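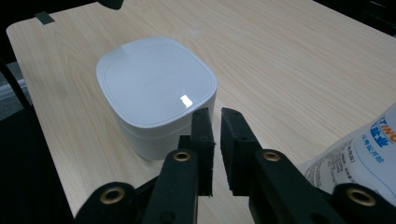 The tub on the table, with the black fingers nearly at it. Open day at Zerklow, Murkport.

Right, I promised a thread about the robot open day and then went quiet, so it's coming now with a cup of tea. I signed up back in May and had completely forgotten until the reminder email landed!

First thing: I'd gone expecting big arms whizzing about behind glass. There was a bit of that upstairs, but the bit I keep going on about to everyone is the downstairs room, where people do the jobs by hand with a gripper in each fist and the robot gets to learn from it afterwards.

You squeeze, the black fingers close. That's the whole of the training you get before they let you have a go. I was feeling pretty confident (mistake).

My go was on a tub with a lid. Yetunde Briggs was running our group and she said go in low, keep both fingers level, and don't rush the last inch. I rushed the last inch. The tub went for a little wander across the table and the lad behind me laughed out loud.

Second try was better. Third try I picked it up and was so pleased with myself that I forgot to put it down again.

What gets you is how much your own fingers normally do without asking. With two flat pads you can't feel round a corner or shift your grip a bit, you just have closed or not closed. I had a new respect for anyone who's ever used those litter pickers in the park.
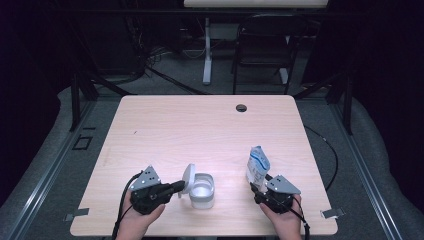
Both grippers in play, with the packet up in the right one and the tub's lid standing open.

The packet is a pig, by the way. A tub at least stays tub-shaped. A crinkly packet folds up on you, then slides, then sort of springs back – you end up chasing it round the table muttering.

Yetunde made it look like nothing. Packet in one hand, other hand parked by the tub, chatting to us over her shoulder about her holiday the entire time. I asked how long it took her to get like that and she said she did 200 goes in her first week and dreamt about lids.

They've given the two setups names, which I loved. The downstairs one is Aryee and the one upstairs is Anasura. I asked what they stood for and they don't stand for anything, somebody just liked the sound of them.

There was a sheet on the wall where visitors' tries got written up and mine was number 412. I'd like it noted that 411 was a boy of nine and he did it first time. He was very gracious about it. His mum less so.

A few people have asked if it's hard on the hands. A bit, yes! My thumbs were moaning on the bus home and I only had a quarter of an hour. Yetunde says you learn to hold it looser, same as a pen.

Upstairs was good too but you mostly stand and watch. An arm picked up a sponge, thought about it, put it back. Everyone clapped. I clapped. I don't know why I was so moved by a sponge.

My one grumble would be the cables, I'm forever turning the wrong way and finding I've wound one round my wrist. Doesn't seem to bother the regulars. Also the biscuits had gone by the time our group came out, and I know exactly which group had them.

If you fancy it, it's free and you book through the Zerklow site. They said children are welcome as long as somebody stays with them. Go for one of the early slots, ours ran over and the last lot got a very quick version.

I've put my name down for the next one and I've been practising at home with kitchen tongs and a box of teabags. The cat's not keen.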